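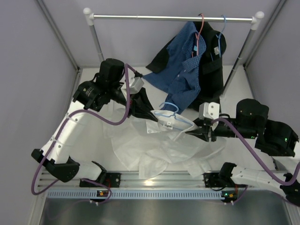 A checked shirt and a black jacket on the rail, with a white shirt on the table.

Hiklow's next mayor says she will keep the ferry and open the books

Guðlaug Vídalín takes over in June with no majority on the council and a budget already agreed by the people she beat. She talks about the handover, the Mudside by-election and why she will not move into the mayor's office straight away. 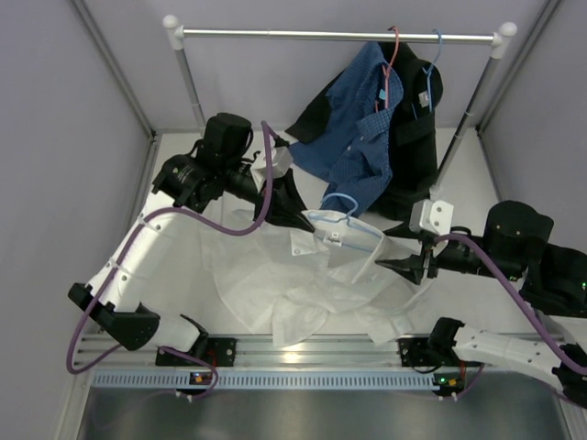

By Jade Wong
Local government reporter

Guðlaug Vídalín has met the outgoing mayor twice since the count. The first meeting was a handshake in the corridor. The second lasted most of a morning and covered the budget, staff contracts and the keys to the civic hall.

"It was polite," she said. "We are not friends and we did not pretend to be. He had a list, I had a list, and we went through both of them."

She won by 354 votes after a recount, a result she described as "enough to do the job and small enough to keep me careful". Her group holds six of the 18 seats on the town council, so almost anything she wants to pass will need support from members who campaigned against her.

Asked whether she had offered any of them a post, she said she had spoken to all the group leaders and would name her deputy at the first full meeting.

"I know who I would like. They haven't said yes. It wouldn't be fair to put the name in the paper before they have had a chance to talk to their own side."

Much of the campaign was about the Drirow ferry. The outgoing administration wanted to end the winter service and put the money into the road. Vídalín said the ferry would run through next winter on its present timetable, with the evening crossing kept.

"People in Drirow use our clinic and our secondary school. If you take the boat off, they have a long drive on a road that floods. I have had councillors tell me the boat is half empty. It is half empty at two in the afternoon. Go down at half past seven in the morning and try to get a seat."

She accepted that the money had to come from somewhere. The budget was passed before the election and she can't reopen it without a two-thirds vote. What she can do, she said, is hold back spending which has been approved but not yet contracted. The biggest item on that list is the second stage of the Arancibia car park.

"I am not cancelling it. I am asking what it is for. The first stage has been open for more than five years and I have yet to see it full outside market days."

The council's finance office has been asked to publish a full list of uncontracted spending before she takes up the post. She said the outgoing mayor had raised no objection. Some of his colleagues have been less relaxed, and one has complained in writing that she is giving instructions to officers before she has any authority to do so.

"I made a request. The officers were free to refuse it and they didn't. These are public accounts. I would have asked for the same list as a resident."

She was less definite on Mudside, where the ward seat is vacant and a by-election is expected before the autumn. Residents there have asked for a separate ward office since the old one was closed. Her manifesto promised to "look again" at the closure, and she would not go further than that.

"If I promise an office now, it looks as though I am buying a seat. I will go to Mudside, I will hold a public meeting there, and after the by-election we will have a proposal with a cost next to it."

Would she hold the meeting before polling day?

"Yes, and the candidates can come and sit with everyone else. They won't be on the platform."

Vídalín was a school bursar before she stood for the council, and served two terms on the planning committee. She said the work there had put her off long meetings. Under her plan, full council would finish at ten in the evening, with unfinished business carried over to the next session. The change needs a vote to alter standing orders and she thinks it will get one.

"Decisions made at midnight are made by whoever has no work in the morning. I have voted for things at that hour that I had to go home and read properly."

She will not use the mayor's office on the top floor for the first few months. The lift is due to be replaced and she wants to be somewhere that any visitor can reach, so she has asked for a desk in the ground-floor enquiries room.

On the official car, she said she would use it for civic events and drive herself the rest of the time. On her pay, she said it was set by the council before the election and she would take it.

The two will meet once more before the swearing-in, to sign the inventory. Vídalín said she had invited her predecessor to stay for the ceremony and he had told her he would think about it.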